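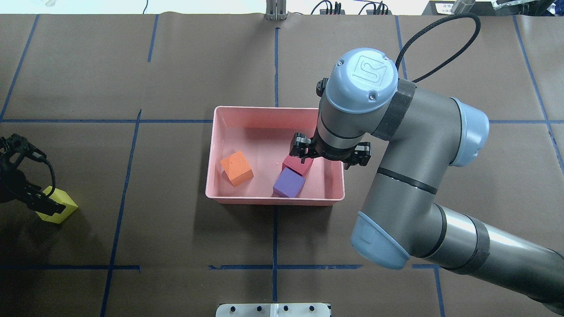

Best way to tape a grid on a paper-covered table without tearing the paper?

Akinyi Langat

Hi all, long-time reader, first time posting in the crafts and workspaces section. I have a long table that I keep covered in brown paper, and I mark it off into big rectangles with blue tape. Each rectangle is a spot where things can go: foam cubes, a shallow pink tray, whatever we're sorting that day. I love it! You can say "put the purple one in the next box over" and everyone knows what you mean.

My trouble is the paper. Every time I want to move a line, the top layer of the paper comes up with the tape and I get a fuzzy bald stripe. Then the new tape won't sit flat on the fuzz. I'm on my third sheet this January and a 50 foot roll doesn't go as far as you'd think.

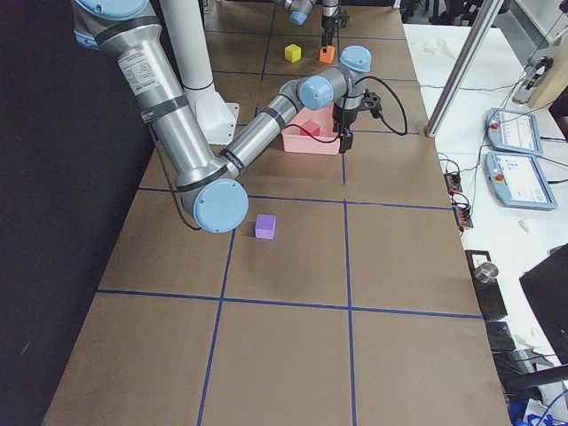
I've also got a wobble problem with the long lines. I start at one end, pull the tape along, press it down as I go, and by the time I reach the far end I've drifted off to one side. The short lines are fine. I don't need it perfect, but when the boxes come out as wedges it bugs me, and the tray ends up looking crooked even when it's square to the table.

So I guess it's two things. How do I get the tape up without wrecking the paper, and how do I lay a long line straight when I'm working alone? I'd rather not switch to a printed mat, I change the layout too often.

Wycliffe Mutiso

Just use a yardstick? Or draw it with a marker and skip the tape. That's what I'd do.

Leszek Szewczyk

A marker is fine until you want to move a line, and she says she moves them a lot :)

I did this for years on a packing bench, so here goes. For the tearing, it's mostly how long the tape sits and which way you pull. Fold the end back on itself, almost flat against the table, and pull slowly along the line. Straight up is the worst thing you can do to kraft paper. If it's been down a few weeks, a hair dryer on low for a few seconds per stretch loosens it up nicely – keep the dryer moving and try it on a scrap first. Also flip the paper over and look at it. A lot of rolls have one shiny side and one dull side, and tape lets go of the shiny side much more easily. I had mine upside down for the longest time.

Another trick is to stick the tape to your jeans once before you lay it. It picks up a bit of lint and loses some grab. Don't do it twice or the ends start curling.

For straight lines, don't press as you go. Make a small pencil tick at each end of the table, stick the tape down on the first tick, then unroll the whole length in the air. Walk to the other end, pull it snug (snug, not tight, it stretches and then creeps back), line it up with the second tick and lower it. Only then rub it down, from the middle out. Do all your long lines first and put the short ones across them afterward.

Akinyi Langat

Thank you Leszek!! I checked the roll and yes, I had the dull side up. Of course I did. I redid the long lines your way last night and it took me over 20 minutes for the first one and then hardly any time for the rest once I got the feel for it. The pencil ticks made all the difference. One spot where two strips cross still bothers me, there's a little ridge from the double layer and I keep running my thumb over it. Should I be cutting the tape at the crossings?

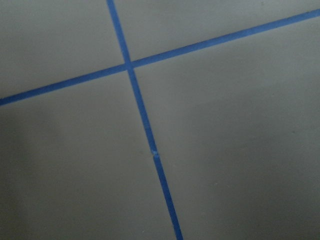 Toivo Keskinen

I wouldn't cut anything on top of paper, you'll go right through it sooner or later. If the ridge really drives you nuts, stop the short strip at the edge of the long one and start a new piece on the other side. It's fussy and you end up with more loose ends to peel up, but it does lie flatter. For foam cubes I'd leave the overlap alone. Rub it down hard with the back of a spoon and you'll forget about it.

One more thing on the paper: tape the sheet to the table along all the edges before you start on the grid. If the sheet can slide even a little, your lines will pucker the first time somebody leans on it.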